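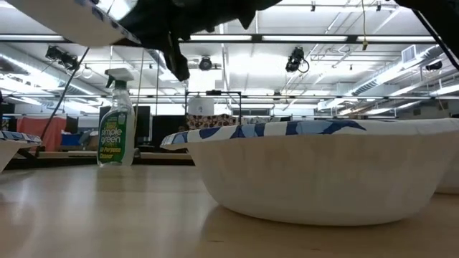 Pirkik gripper kit on bowl duty, December

ok so we've had the Pirkik on trial at Stodora for 8 weeks and people keep asking. quick thread, typing between loads

What you get: the gripper, mounting plate, a power brick, one cable that is too short. Arm is NOT included. We bolted it to the arm we already had. Took an afternoon, mostly hunting for the right hex key

Price was $1,963 from Cantero, shipping extra. Their quote page still shows the old bundle so email them first

Blue patterned bowls are the main job. Wide rim, narrow base, smooth walls -- exactly the kind of thing our last gripper hated. Pick up by the rim, tilt, set down, repeat

Ran 300 picks on default settings. Dropped two. Then Nicanor Sotomayor turned the grip force down (down!!) and we did another 100 with no drops. Manual says the oposite btw

Stuff I dont like: the software wants a login every single morning. Fingertip pads are sold in packs of 100, who needs that. And it's slow to let go, there's a little pause every time that adds up over a shift

Stuff I do like: teaching a new pick point is quick. Drag the arm over, hit save, done. Our new hire had it working before lunch

Support is one guy in Skestton. Answers fast in the morning, after 3pm forget it

Would I buy it? For bowls and mugs yes. Flat plates, havent got there yet -- will add to this thread when we do

someone asked about spare pads, Cantero has them, teh grey ones last longer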